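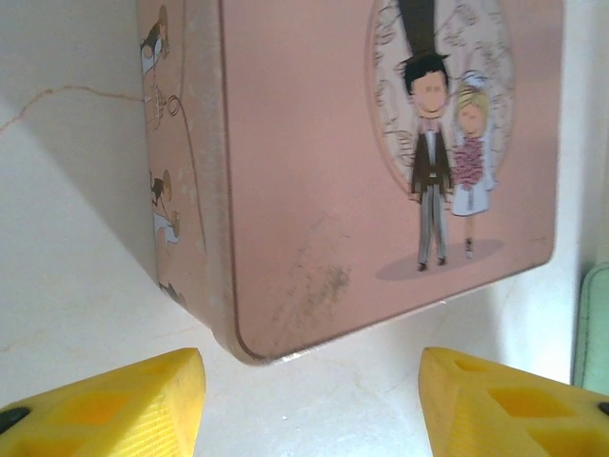
Opening and sorting keepsake tins: what two robot arms taught us about latches

Most advice on old hinged tins comes from people who have opened a few dozen. The tips on this page come from a test at the Naleo workshop, where a pair of robot arms worked on latched boxes and small cases for 968 tries. Natália Baláž ran the test and Edgars Navickas kept the notes. The arms learned from people steering them by hand, and the method turned up several things that carry over to a kitchen table.

Hold first, then open

The main result is plain. When one arm braced the box before the other touched the latch, the lid came up far more often than when both arms moved together. A light tin slides before its latch lets go. Put one hand flat against the back or a lower corner and keep it there until the lid is past halfway.

Push from low down

Early on, the arms pushed on the latch from straight above. That drives the tongue harder into its slot. Coming in from below the lid line and lifting with a fingertip worked better, and it scratches less. If the latch is stiff, work it up and down 7 times before you use any more force.

Turn the box a little

A box set square to the table edge was harder for the arms than one turned slightly. With the box at an angle, each gripper had its own side to work on and they stopped bumping into each other. The same goes for two people sharing a job, or for one person with big hands.

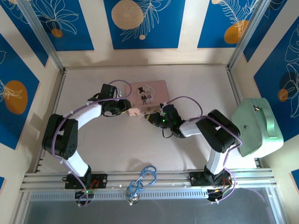
Smooth painted tins are slippery at the corners, and the arms lost their hold there more than anywhere else. Navickas tried rubber caps, then a strip of shelf liner under the box. The liner won. Cut a piece a little larger than the base and leave it down for the whole job.

Keep the next item off to the side

Anything waiting its turn should sit against a wall or at the far end of the table. In the second round of tests the spare case was too close, and the arm's elbow kept catching it on the way back. Baláž moved it over and left it there for the rest of the runs. At home it's usually a sleeve that does the catching.

Tie down your cords

This one is for anybody who uses a rotary tool or a glue gun on tins. A cord should follow your arm with some slack at the elbow. The arms' cables are tied along their length, with enough of a loop left near the wrist to turn freely — too tight and it tugs, too loose and it drags over the work.

How long to practice

The arms needed many tries on each latch style, and what they learned on a snap latch did not help much with a hook latch. People do better, but the pattern is similar. Practice for 20 minutes on a cheap tin with the same kind of latch before you start on one you care about.

Scuffs in the paint

Leave them alone until the box opens and closes well. Wipe with a barely damp cloth, dry it right away, and stay off the printed parts. Baláž has a second set of runs planned for December, with screw lids.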